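Stollside Makers Help > Toys and Puzzles > Fit and Repair

Green shape-sorter board: legged blue pieces bind in the holes

Posted by bench_337 in February. Viewed 2,422 times.

I look after the sorting toys at a toy library in Jarncombe. One of the sets is a thick green board with recessed holes, and the pieces are blue. Some of the pieces have legs that go into pairs of small holes. The board came to us without packaging or a parts list, so I have no drawing to check against.

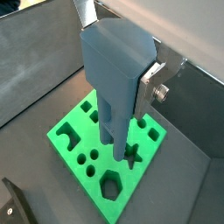 Green board on the floor of the gray bin.

The single-outline holes (star, circle and so on) give no trouble. The two-legged piece is the problem. It starts into its holes, goes down a few millimeters and then jams. If I rock it, it drops the rest of the way. Pulling it out again takes more force than I would expect a four-year-old to have.

I have tried washing the board in warm water with dish soap and drying it overnight. There was no change. I have not sanded anything yet and would like to avoid it. Is this a tolerance problem, or is there a known fix? The set gets borrowed most weeks, so it should survive repeated handling.

coutinho_fit
Member, 57 posts

Two legs in two holes is a different fit from one outline in one hole. With a single outline, any clearance is shared around the whole edge. With two legs, the spacing between leg centers has to match the spacing between hole centers, and any error there uses up clearance on both legs at the same time. The piece starts because the leg tips are usually a little undersized, then it binds once the full diameter reaches the rim.

Measure before you remove material. You need four numbers: leg diameter, hole diameter, distance across the outside of both legs, and distance across the outer walls of both holes. Use calipers and take each one at the tip and again near the top. Legs often splay or toe in slightly. 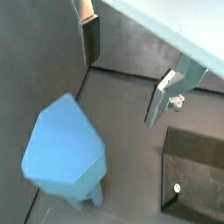 If the outside distance across the legs is larger than the distance across the holes, the spacing is off and the legs are being squeezed together as they go down. Opening the holes by a small amount on the outer side will cure it. If the distances agree, the fit is simply too tight, and you should reduce the legs evenly.

Procedure for reducing legs:

1. Mark the binding area. Rub soft pencil on both legs, press the piece in until it stops, and pull it straight out. Shiny or smeared bands show the contact.

2. Set the piece over its two holes with both legs upright and confirm that it is the correct pair. Small round holes on these boards are easy to confuse.
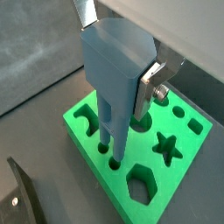 3. Wrap 400 grit wet-and-dry paper around the leg and turn it with light pressure, ten turns. Keep the count the same on both legs.

4. Wipe, test, repeat. Finish with 1,000 grit so the surface does not drag.

Stop when the piece falls in under its own weight with the board flat.

fonico
Member

just put some candle wax on it, worked on ours. wears off after a while, so redo it

stollside_tools
Moderator

The wax will collect dirt in a lending set and I would not use it. The measuring advice is sound, with one addition. Check the board material first.
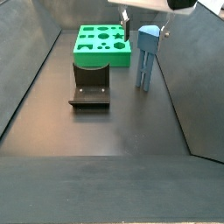

Boards of this type are sold in hard plastic and in dense foam, and the two need different treatment. Hard plastic holds its hole size. Foam can swell or take a set along the rim, and sandpaper tears it, so work on the legs only. Press a fingernail into the side wall of the board, where a mark will not matter. In the view with the black L-shaped holder standing in front of the board, the three small round holes sit close together in the front row. The material left between them is thin, and I would not enlarge any of those in either material. Try the piece in each possible pair before sanding, and turn it end for end each time. If it drops freely in one orientation and binds in the other, one leg is thicker than its partner, and only that leg needs work.

Thread stays open until Friday for measurements.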